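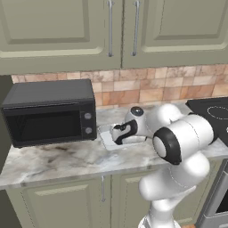

Does the Flevska simulator catch a bad grasp before it reaches a real arm?
Most of the time, but its default contact settings hid one fault from us for 60 runs.

We bought two seats of Flevska in March, at $3,449 each, to test kitchen pick-and-place routines. Setup took an afternoon. The kitchen library is good: marble counters, cabinets with bar handles, a small sink set into the counter right beside a microwave. That sink is a hard target, and it was where we had trouble.

Our routine lowers the gripper over the basin, closes and lifts. In the simulator it passed every run. On our bench arm at Wamitz, the wrist drove down into the rim and the controller tripped on force. No one was hurt – the cell was fenced – but we had to replace a fingertip pad.

Afaf Kanaan went through the logs and found the cause. With the default settings, thin edges such as a basin rim are left out of the collision check to save time. The fingers had been passing through the rim in simulation and no warning was written. The manual mentions this on one line, in an appendix.

Turning on full contact checking fixed it. Runs take twice as long, and the fault showed up on the first try.

Support answered within a day and was polite. They said the default will stay as it is.

Good renders, fair price, poor default. Change the setting before you run anything near a real arm.

Ivana Ocampo
September 22, 2022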